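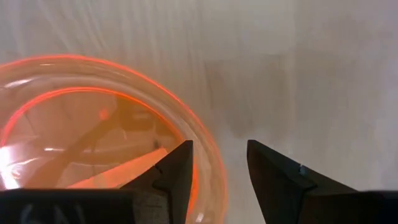 Fig. 32. Glass bowl at the rim, Gatdale gripper open.

Fault 55: Gripper stops short on clear glass

Glass is hard on any gripper, so please don't be discouraged if yours halts at the rim with fault 55 showing!

1. Press Pause and wait for the arm to settle.
2. Open the fingers fully, then raise the arm straight up.
3. Dim any lamp that throws bright reflections into the bowl.
4. Clear the fault and run the pick again at low speed.

CAUTION: Never pull a bowl sideways out of the fingers. Glass can chip.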